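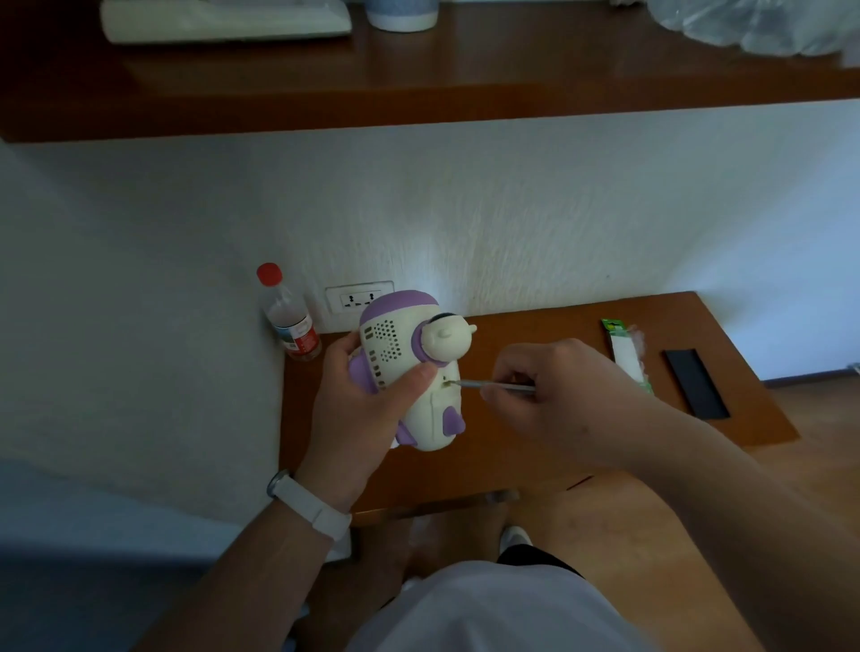
Can a machine do your chores yet?

Some of them, slowly, and with a person close by. I'm Hằng Lục, I run the repair program at Sestorau, and since our chore report comes out this May I've been asked to write the release myself. So you get me talking instead of the usual stiff paragraphs. Sorry in advance to the editors!

We spent the winter handing ordinary jobs to machines: folding towels, loading a dishwasher, sorting screws, wiping a counter, opening up a toy that's stopped talking. We logged 687 tries across 20 chores, in home kitchens and on the shop floor at Bùi, the small-appliance repair shop that let us get in its way for months (thank you, Kiều Lã, and thank you for the soup).

Towels went well. So did moving bins from one shelf to another, as long as the bins were the same size and stayed where we said they'd be. Wiping was fine until somebody left a spoon out. Dishwashers I'd still rather load myself, and I hate loading dishwashers.

Then there's repair work, the part I care about most. Think of a toy robot held tilted in the left hand, with a thin metal tool pressed to a small opening in its side by the right. People do that without thinking. The holding hand keeps shifting a little, the working hand feels for the spot, and the toy is round and glossy and doesn't want to stay put. Our machines could hold a toy or poke at it. Doing both at once, on a shape they hadn't met before, went badly enough that Remo Hubmann, our test lead, started a separate chart for it.

"I'd trust it with my laundry," Remo says. "I wouldn't hand it anything my kid sleeps with."

Kiều is more hopeful than he is. She wants a machine to sort the parts drawers at Bùi overnight, so her people can start the morning on the fiddly stuff, and that one looks doable to me. We're trying it there next, with over 600 parts in the first batch.

The full report, called Cudex, is free to read, with all the failed tries left in. We're also printing 1000 copies for repair shops and libraries. Shops that want to put a chore on our next list can write to Cúc Cù at the Sestorau press desk. She answers mail before 10 a.m. and likes a short subject line.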